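Automation Lab, Handout 6
Looking after the two-arm cell (bench 2)
Instructor: Rafia Hashmi. Bench questions to Jawad Qureshi, Thursday after 2 pm, room 141.

Typed up fast from my board notes, so check against the Mengal sheet if a number looks odd.

What this covers
Start-up check, bolts, cables, homing, wrist cameras, end of session. Not covered: software install, that was Handout 5. Not covered either: opening the joints. You do not open the joints. If one needs opening it goes to Jawad.

Before power
Main switch off, plug out. Both arms folded down by hand, slowly, one person per arm. Don't let go of the forearm halfway, with the power off there's nothing holding it and it drops on the elbow.
Take everything off the floor of the cell. Cups, rack, tape, all of it. Box under the bench.
Wipe the floor with the dry cloth. No spray, the spray gets under the base plates.

Bolts
Each arm: white base housing, black mounting plate, plate bolted to the aluminum rail along the front. The plate bolts are the ones that work loose. Check them first, every session, both arms.
How: hex key, short end in, snug and then a bit. If it turns more than a quarter before it bites, write it in the log. Last term the left plate crept along the rail over two weeks and everyone blamed the calibration. It was the bolt.
After any bolt moves more than that you measure the base spacing again. Should be 371 mm, center to center, steel ruler not tape measure. Off by 1 mm is ok. Off by 3, stop and re-set.
Don't tighten both sides of a plate fully and then look. Go side to side, a little each. Otherwise it sits skewed and you get a lean at the far end of the reach.

Cables
Most faults in this cell are cables. Learn to look there before you look at code.
- Black corrugated sleeve, right arm: has to have slack in the loop with the arm at full stretch. Move the arm through by hand and watch the loop, not the gripper.
- Thin cable at the left shoulder: catches under the plate. Curl it outward.
- Red and black wires at the small board, left side: tug test, gentle. If one comes out, good, you found it now.
- No zip ties on anything that moves. Velcro only. I will cut zip ties off.
Continuity test for a suspect cable: unplug both ends, meter on beep, wiggle along the whole length while it beeps. A cable that only fails bent is still a failed cable. Bin it, don't put it back in the drawer.

Power up and homing
Plug in, switch on, hands out. Wait for the green light on the arms. No green on one arm = power or bus fault on that arm, go back to Cables.
Home left first, then right. Never both together, from the folded position they can meet in the middle.
Homing timeout is set to 170 seconds. If it runs out, do NOT just press again. Switch off, refold, look for what it was pushing against. Usualy the fabric wall or a cable.
Run the Gretska check script after. It opens and closes each gripper and prints the offset per joint. Copy the numbers to the log, all of them, even when they look boring. We need the boring ones to see drift.

Grippers
Check the jaws for flat spots and for grit. Close on a strip of paper, pull. Paper should drag evenly on the way out. If it slides free at one side the jaws are not parallel, tell Jawad.
Force limit stays at the low setting for plastic cups. Someone will want to raise it because a cup slipped. Fix the approach angle first. A cup held too hard goes oval, and then the other gripper comes in on a shape it isn't expecting.

Two-arm test (the one you're graded on)
Floor cleared, rack at the back in the middle, cups out in front. One arm takes a cup by the base, the other comes in to the mouth, cup held sideways between them near the front of the rack. 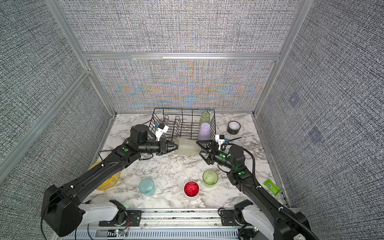 Three things go wrong at this stage, in the order I see them:
1. Both arms pulling. One arm should be stiff and the other compliant. If both are stiff the motors fight and the wrists heat up. Listen for a buzz. Buzz = stop.
2. Second gripper arrives high or low. Almost always base spacing or a plate bolt, see above. Re-measure before touching any offsets.
3. Wrist camera view shifted. The camera mounts sit on top of the wrists and get knocked when people reach in. Two small screws, finger tight plus an eighth. Then redo the camera check, both wrists, even if you only touched one.

Clear cups are harder for the cameras than solid colored ones. Start with a solid one till the motion is right, then switch.

End of session
Fold, left then right. Switch off, wait for lights out, plug out.
Log: bolts, spacing, offsets, any cable changed, initials. No initials no credit.
Spare jaws and Rornex cables in the gray drawer. Malteck ones don't fit this cell, wrong pin order, please stop trying them.

For next week: read your own log pages back to the first one and bring one joint where the offset is moving. Say which way, and what you'd check first. Half a page, handwriting fine if I can read it.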